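5.2 Failure case: early release over clear cups

The most interesting result of our trials was a fault, and we learned more from it than from all the clean runs put together! During table clearing at the Purkwood site, the Skarnon arm let go of a cup too early in 9 of 100 attempts. Three of those drops spilled liquid past the table edge, and after the third we halted the arm and pulled the logs.

We first blamed the gripper pads. Swapping them changed nothing. The logs then pointed to Ilie, our depth module, which was reading the tabletop straight through the cup wall. When the height estimate fell to table level, the controller took the cup as already set down and opened the fingers -- exactly what it had been told to do, at the wrong moment. Opaque mugs never set off the fault in any run.

To see how a person deals with the same kind of clutter, we went back to the Fescombe recordings, made from head height during everyday table work (Figure 9).
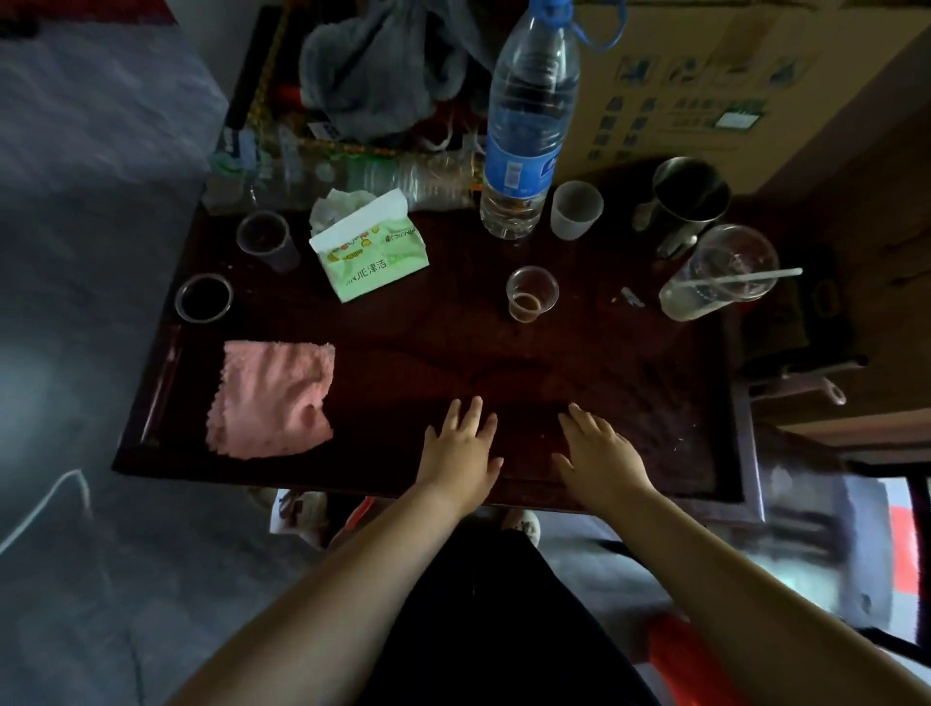

Figure 9. Head-height view of a cluttered table from the Fescombe recordings.

Release errors depend heavily on what the depth module has to look through, and tables like the one in Figure 9 are a wonderful stress test. A small clear cup with a little brown liquid at the bottom gives Ilie almost nothing to hold on to, while the steel mug on the same table has a solid outline. The large clear cup is harder again, with its straw angled out to one side: in replay, the module sometimes locked onto a straw and reported the rim too high. We now require a drop in finger load before any release, whatever the depth reading says. The added check costs a short pause per cup, and we are happy to pay it. Frosted plastic remains untested on the arm.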